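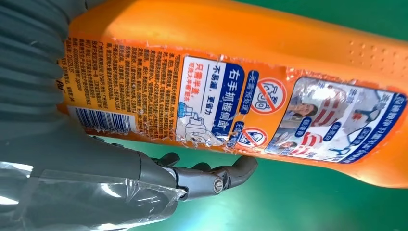 Gripper hand keeps losing an orange bottle, grip force or wrist camera?

Posted by kavarell_shed in Home builds, May

I'm putting together a hand and arm on the bench at home. The hand is grey, with jointed fingers, and there's a small camera at the wrist. The job for now is to pick up a plastic bottle from a green mat, hold it, and put it down again. The bottle is an old orange one with a label that is peeling quite badly.

In the last run of 14 tries it dropped the bottle 7 times. The fingers close on it fine, then it rolls as the arm lifts. I've put the grip force up two steps and it made no difference that I could see. I've also wrapped clear film round the lower wrist to keep dust out. Is it worth spending 399 on the Serra fingertip pads, or is something else wrong?

bench_at_nurkska

I'd leave the pads for now. A bottle that rolls on the lift is usually being held too far from its balance point. Mark the middle with a pen, put the fingers either side of that and run the same test again. Fill level matters as well, so use the same amount of water each time or keep it empty.

Take the label off too. If a fingertip lands on loose film, the film slides and the bottle goes with it. Warm soapy water and a plastic scraper will do it. If you need the label for the camera to find the bottle, tape down the loose edges and keep the fingers on bare plastic.

Check the pivot screws in the fingers while you're there. Mine had worked loose at one joint and the finger gave a little under load.

grorell2

Get the pads. I had them on my last build and never went back.

tealmat

Slow the lift down first, it costs nothing. Mine was dropping things until I put a 2 second pause between closing and lifting. Also make sure the film on the wrist can't creep up into the finger joints.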